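Visit report: Vomden dye works, open day

The Vomden works opened its dye hall to visitors for the first time since April. Groups were limited to 40, and the tour took a little under two hours. Our guide was Gion Kälin, who runs the color kitchen.

The hall has one continuous line and a row of jet machines for short runs. Each jet takes 150 kilos of cotton. Kälin spent most of his time on rinsing, where the plant uses the bulk of its water. The old recipe called for five hot rinses after reactive dyeing. The present one uses three, with a soaping step between the second and third.

Orange is the hard shade. It is mixed from a yellow and a red that fix at different speeds, so a short hold leaves the cloth on the yellow side. Ayana Tefera in the test lab showed us rub and wash results for the Magalhães range, the plant's bed linen line. Dry rub was good on every strip. Wet rub was half a grade lower on the deepest shades — normal for cotton.

Orange bedding, and blue denim folded on it in the second picture:

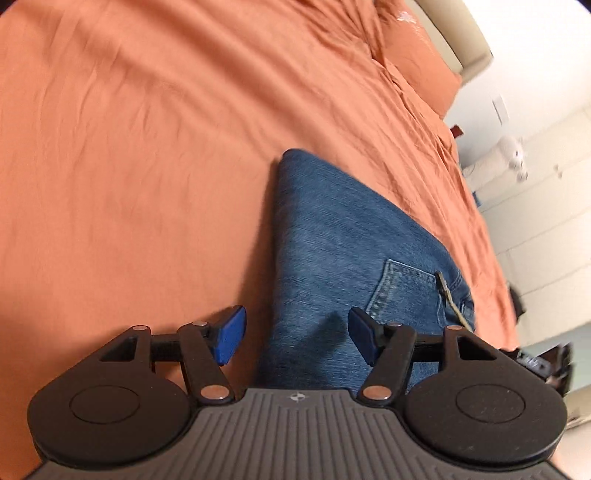
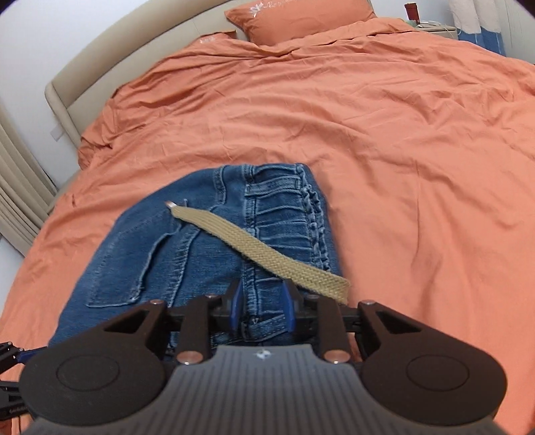

Tefera's advice for deep shades was a separate first wash at 40 degrees, inside out where possible, with no softener. Raw denim should be kept off pale sheets until it has been washed several times.

The finishing room was closed for repairs. The shop sells seconds by weight, cash only.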